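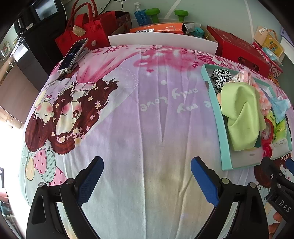 **Nedville Community Choir, members' meeting**
Feb 17, 2018, 10 a.m., upstairs at the Strebel Street library
Minutes taken by Liesl Berchtold

**January minutes.** Approved with one fix: the borrowed keyboard goes back to Gekia Music in the spring, not the fall.

**Winter concert.** What a night! We sold 309 tickets, our best ever, and people were still humming the last number out in the parking lot. After paying for the hall and the printing we have $1,148 left over. Big applause for the altos, who learned the second half of the Litano piece in two rehearsals (and sang it from memory!).

**Spring program.** We sang through three of the songs on the list, and the room liked the river song so much that we did it twice. It stays in. The lullaby is lovely but sits too high for most of the sopranos, so we'll try it a step lower next week. Still open: whether to close with the Litano again or something new. Show of hands was nearly even. Bring your ideas, and please bring sheet music if you have it.

**New singers.** Eight people came to the open rehearsal and four have already signed up, including two basses. Two! The bass row has been waiting years for this. Folders will be ready for them by Tuesday.

**Risers.** The back one wobbles on the left side. The Strebel Street staff have offered us theirs for the spring concert if we move them ourselves. Accepted with thanks. We need a truck or a large van, so speak up if you can get hold of one.

**Sing-along at the senior center.** Everyone who went last time wants to go again, and the residents have sent over a list of requests, mostly old dance tunes. Liesl will make large-print word sheets. We'd love a fiddle or an accordion if anyone has a friend who plays.

**Spending.** Agreed to buy new folder lights and get the piano tuned before April. The rest stays in the account until we know what the spring hall costs.

**Other business.** Cough drops are in the blue tin by the door. Refill it if you empty it.

Closed at 11:20 with one more round of the river song.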